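住まいの相談ひろば > 賃貸・売買 > 契約と費用

賃貸に出している部屋を売るとき、敷金ってどうなるんですか?

はじめまして。Jekstead に小さいマンションの一室を持っていて、いまは人に貸しています。自分は Lirncombe のほうに引っ越してもう戻る予定もないし、そろそろ手放そうかなあと思ってるところです。

で、いわゆるオーナーチェンジ(入居者さんが住んだまま売るやつ)になるみたいなんですけど、預かっている敷金の扱いがさっぱりわかりません。家賃の2か月分を預かっていて、通帳には入ったままです。売るときに私が入居者さんに返すのか、買った人に渡すのか、それとも値段に含まれちゃうのか…。

窓口は Zindley という地元の不動産屋さんにお願いするつもりで、一度だけ電話しました。「精算しますから大丈夫ですよ〜」と言われて、はあ、そうですかと切ってしまって、あとからモヤモヤしてます。部屋は築31年、広さは60平米、備え付けの収納がひとつあるだけの普通の部屋です。部屋番号は101、1階の角です。
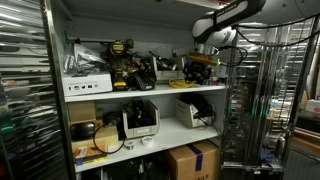 入居者が住んだまま部屋を売る場合、敷金を返す義務は誰が引き継ぎますか?
新しい大家さん(買主)が引き継ぎます。退去のときに入居者へ返すのも買主なので、売主は預かっている分を決済のときに買主へ渡すか、売買代金から差し引く形で精算するのが一般的です。

電話で言われた「精算」もたぶんこのことかなと思うんですが、書類に何て書いてあればいいのか、入居者さんには私から言うのか、そのへんも知りたいです。売り出しは8月くらいのつもりです。経験のある方、よろしくお願いします!

回答 1
うちも去年やりました。最後のお金のやりとりの日に、敷金の分を引いた金額が振り込まれて終わりでした。あっけなかったです。
確認したほうがいいのは売買契約書で、敷金の金額と、返還義務を買主が承継するって一文が入ってるかどうか。うちは最初の案に金額が書いてなくて、言ったらすぐ直してくれました。あと、滞納があったり、途中で敷金から何か引いたりしてると預かり額が変わるので、賃貸借契約書と通帳を並べて先に確かめておくとラクですよ。
家賃も日割りで精算になりました。決済日から月末までの分は買主さんのもの、という計算です。固定資産税も同じ日に日割りで計算されたので、明細が思ったより長くてびっくりしました(笑)
入居者さんには「大家が変わりました、家賃の振込先はこちらです」という通知を、売主と買主の連名で出しました。敷金を引き継いだことも書いてあります。ひな形は不動産屋さんが持ってると思うので、聞いてみてください。

回答 2
地域によっては、敷金を代金と別に精算しないで、返還義務だけ買主に移るやり方もあるらしいです。関西でよく聞きます。その場合は値段のほうで織り込むんだとか。Zindley さんがどっちのつもりで話してるのか、値段を決める前に聞いたほうがいいです。管理会社が敷金を預かってるケースもあるけど、質問者さんは自分の通帳にあるんですよね? なら話は早いと思います。

回答 3
よくわからないけど Yen のマンションを売った知り合いは結構税金かかったって言ってました。敷金より税金の心配したほうがいいかも。

質問者からのお礼
みなさんありがとうございます! 契約書に金額と承継の一文、ですね。メモしました。値段の相談の前に、どっちのやり方なのか Zindley さんに聞いてみます。通知の連名の話も全然知らなかったので助かりました。税金は…別の質問を立てます。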